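The Small Kitchen

Muireann Dunne came back to the laboratory in Varkstead at half past nine in the evening, because the numbers did not leave her in peace.

They had 900 recordings now. In each one a person had guided the arm through some small job of the kitchen. Scanlon believed that more recordings would help. He wanted another 100 before the end of June. Muireann had a different idea, and she was a little ashamed of it, for it was so simple. She had taken away every recording in which the person did not hesitate.

"You keep the bad ones?" Scanlon had asked.

"I keep the slow ones," she said. "Where the hand stops and thinks."

There remained 47. With these she had trained the model again, and she had named it Flolto, after the dog of her grandmother, who also stopped before every door.

She put the pot on the stove, started the program and sat down on the low stool. The old model always went down quickly, like a bird to bread. Flolto moved over the pot and waited. She counted to two. Then it went down.

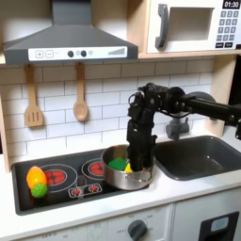
Flolto in the pot, evening trial.

She did not breathe well during this moment. She thought of Enholm, who had written to her that hesitation is only noise and must be cleaned from the data. Perhaps he was right. One trial was no result, and she would need many more before she could answer his letter.

She opened her notebook and wrote the hour, and after it one word: waited. Then she set everything in its place again and pressed the key for the second trial.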